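Keeping a garment-folding cell to one written practice
Speaker notes
2023-03-27, Lies Brouwer

Slide 1. Why we wrote it down
Prernside had 17 house rules for the two-arm station, in three places. Priit Jõgi merged them into one sheet in May of last year. Read out the title of the sheet, then move on.

Slide 2. Before a run
Table surface clear of tools. Both arms homed. Stop button tested by the person who will stand next to it. If the test is skipped, the run does not count. Mention the Fostau audit if there is time.

Slide 3. What we log
Garment type, fabric, grip points, every stop and who pressed it. 577 runs logged so far under the new sheet, target 1,000. Failed folds stay in the log. Say this twice, people always ask.

Slide 4. Two grips, one edge
Rule 9: one gripper at each end of the garment before any fold is continued. Let the room look at these for a bit. 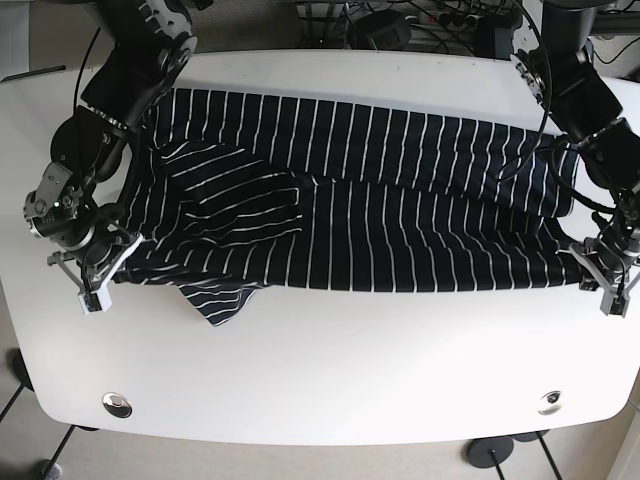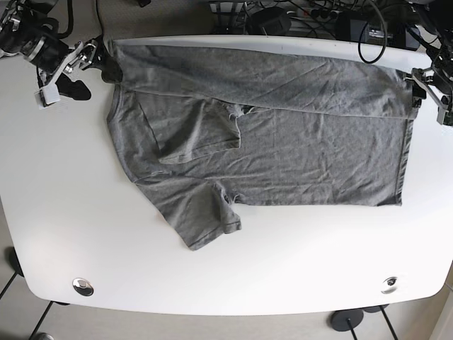
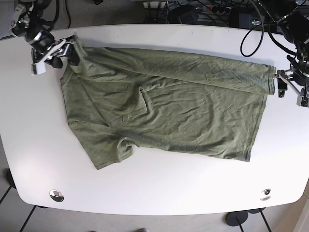
Navy stripe first, then the gray T-shirt, then the olive one. Creases are allowed under rule 9.

Slide 5. Cables and people
Cables kept behind the back edge where possible. Check for loops on the table before each batch of 20. Hands stay off the table while the arms have power. Drurneo wants a light curtain added to the sheet, we have not decided.

Slide 6. Questions
Copies of the sheet are by the door. Comments to Priit.

Last updated by L. Brouwer, version 2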